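Desk fruit, continued

The Otwood office gets one apple per desk per day. Mine kept rolling off the papers, so in May I moved it to a round white plate and put the vase at the other end. The desk is 100 cm wide. The plate takes little of that, and the flowers stay clear of the keyboard.

Rinse before plating. Dry the base, stem side up, or it leaves a ring. Vase water gets changed every 2 days.
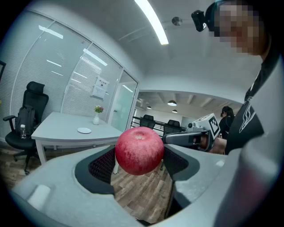
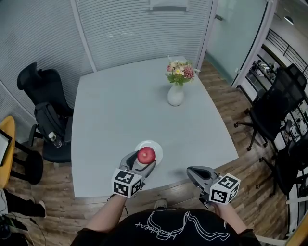 Red apple, white plate, small vase of flowers.

Does the apple need to be kept away from the flowers?

Preferably. Ripe apples give off ethylene, and cut flowers fade faster near it. Overnight I put the fruit in the kitchen.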